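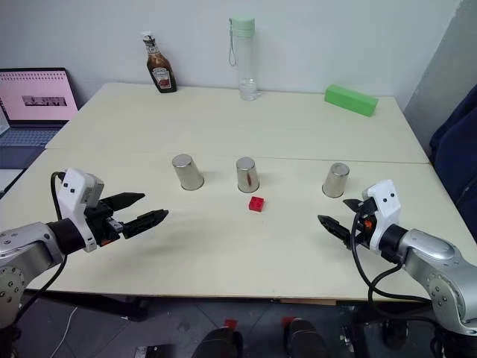
Bridby Household Tasks Team

Pikov Two-Arm Table Station

The Pikov is our tabletop station for trying out household jobs: two arms facing each other over a shared work surface, each with a black two-fingered gripper. We built it to find out how much of the small stuff around a kitchen a machine can take on today, and we love working with it!

Cups and blocks are where most new users start. Three upside-down steel cups and a red toy brick sound like a party trick, but there's a lot packed in there. A cup has to be lifted straight up, the brick has to go under it, and the cup has to come down without knocking its neighbor. Shiny metal is hard on vision too (reflections everywhere), so it makes a great warm-up for real dishes.

So, can it do your chores yet? Some of them, slowly. In April, Neema Mabula ran 200 cup-and-brick trials on the station and 69 went through with no help at all. Picking up a single cup is the strong part. Setting it down over something small is where most runs go wrong, and that's the bit we're most excited to be working on. Folding, wiping and anything with a full glass are still early days.

What you get
Two arms with grippers and wrist joints
Zerkora control software, with one year of updates
Starter task set: cups, blocks, bottles
Setup guide and a day of training at your site

Good to know
Loads are limited to light tableware. Keep hands off the table while the arms are moving. Gripper fingers are a wear part, and we suggest checking them every 3,000 grasps.

Loan units are available to schools and workshops. Ask Auður Hallgrímsson on the Bridby team for the current list.

Page updated 21/05/2026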